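Risgate Studio: our plants and tables

In September we moved the studio to the second floor, and many friends asked to see how it looks now. On this page I collect the pictures of the furniture and the green things. The room is 13 meters long, so we had enough place for everything we brought from the old address.

The tables were ordered by Aníbal Pacheco, who measured every one himself. Each top is 90 centimeters deep. I was afraid they would be too light in color, but after one month I like them very much. 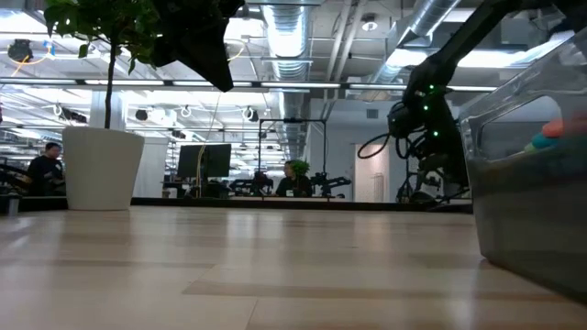
The trees are my responsibility, and I water them in the morning before the others come. For the pots I wanted a simple shape, without any pattern. The white planter stands well on the pale wood, and the glossy leaves bring some life near the white pillar. My colleagues ask me if it is difficult to keep such a tree. It is not, but please do not give it your cold coffee.

Text: Anatole Le Goff

Last updated: September

We use cookies to remember your language. Accept | Settings

© Risgate Studio | Contact | Back to top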